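Search this site Search Go

Grorkau's repair vouchers: plenty of sign-ups, few mended chairs

Last updated: January 27, 2023

The town of Grorkau says its furniture repair voucher, launched in June, has been a success. The figures it published this week make that hard to swallow.

The council says 1,083 households signed up for the scheme, which knocks money off the bill when a local workshop mends a table, chair or cupboard. Only 469 of those vouchers have been spent. The rest are sitting in drawers, and they run out at the end of the winter.

Hubert Baumgartner, who runs the scheme for the town, calls the take-up "very encouraging" and says people are holding on to their vouchers until they need them. Perhaps. But a voucher that has not been used has not kept a single table out of the tip, and the council's report counts every sign-up as "furniture saved".

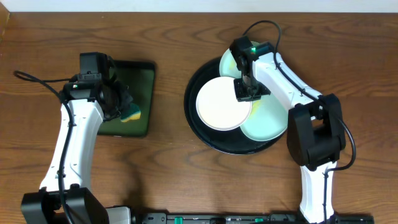 A brown wooden tabletop with a strong horizontal grain.

There is also the matter of who does the work. The report lists 48 workshops, yet when we asked for the names we were given two, Buchanan and Olley. Both said they were busy, and both said they had been busy before the vouchers came in. Olley added that most customers would have paid the full price anyway – hardly what the scheme was meant for.

Praneo, the firm paid to handle the vouchers, would not say what it charges. The council would not say either. It does want another 500 vouchers printed for next year, and councillors are expected to agree.

Recent items
Bus shelter plans delayed again
Grorkau library to close for new roof
Parking charges: what changes and where
Letters: the trouble with the new bins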